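Shop notes for April: new softies patterns, postage bands and a change to eye fittings

The spring batch of stuffed animal patterns is now listed in the shop. Four are new and the rest are reprints with corrections. The listing pages give finished size, yardage and skill level. These notes cover what the listing pages leave out, mainly materials, postage and errata.

New patterns

Akis is a seated hare, finished height 7 inches to the base of the ears. The body is cut in four panels with a separate gusset under the chin. Seam allowance is included in the printed pieces and is a quarter inch throughout, except at the ear tips, where it drops to an eighth. Clip the chin curve before turning. The ears are lined and not stuffed. Recommended fabric is a midweight cotton or a wool felt with at least 38 percent wool content. Lower grades pill at the nose and tend to tear at the ear joint when the hare is picked up by the ears.

Urkham is a badger, lying down, with pieced face stripes. The stripes are sewn before the head panels are cut, so the pattern sheet shows a strip diagram first and the head template second. Please follow that order. Cutting the head first leaves the stripes a quarter inch short at the back seam and there is no good way to hide it. The tail is attached by ladder stitch after closing.

Both patterns come as a printed sheet or a download. The download prints on seven pages of letter paper. Set the printer to actual size and check the one-inch test square on page one before cutting anything. 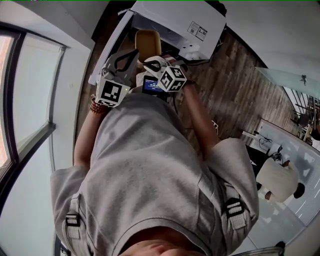
Eye fittings

From this batch on, all patterns specify embroidered eyes as the default. Safety eyes are listed as an option for display pieces only. The backing washers hold well in felt and in firm cotton but work loose in knits, and a fair number of customers are sewing these in recycled sweater knit. Any softie going to a child under three should have embroidered eyes, a stitched nose and no buttons.

Eye placement marks have been moved to the fabric side of the template. On older sheets they were printed on the stuffing side and had to be transferred with a pin. If you have an older sheet, the marks are still correct. Push the pin through, mark with chalk, and sew the eyes before joining the head panels.

Use six strands of floss for a filled eye and three for an outlined one. Satin stitch should run vertically. Start at the center and work out to each side, then return to the center line, or the eye ends up leaning.

Stuffing

Kits now include Bandent fiberfill in place of the cotton batting used last year. It is lighter and springs back after washing, but it needs more packing at the neck. Stuff the neck before the body is full, using small pieces and a blunt stick. A chopstick is fine. Large handfuls leave a soft ring below the head and the head tips forward within a few weeks.

The kit bags hold enough fill for one animal with a little left over. Weighted bases are not included. If you want one, sew a small lined pouch of clean plastic pellets and close it with two rows of stitching before it goes in.

Reprints and corrections

Bennani, the standing bear, is back in print. The inner leg piece on the first printing was missing its grain line. It should run parallel to the long straight edge. Customers who bought the first printing can download a corrected sheet from their order page at no charge. The arm piece is unchanged.

The thread list on the same sheet called for two skeins of dark brown. One is enough.

Postage

Printed patterns ship flat in a card envelope and kits ship in a small box. Orders up to 685 grams, packed, go at the lower rate within the country and abroad. That covers any number of printed patterns in practice, and up to two kits. A third kit moves the order to the next rate. The cart adds this up before payment, so the figure shown at checkout is final.

International buyers are charged in US dollars. Your bank sets the exchange rate, and it may add its own fee. Import tax, if your country charges it, is collected on delivery and is not part of our price.

Orders placed by noon on Friday are packed the same day. Later ones wait until the following week. Downloads are sent by email as soon as payment clears; check the junk folder before writing in.

Out of stock

Gray wool felt is out in both thicknesses. The badger kit can be ordered with charcoal felt instead, selected from the color menu. Long doll needles are also out and will be relisted when the next delivery is counted in.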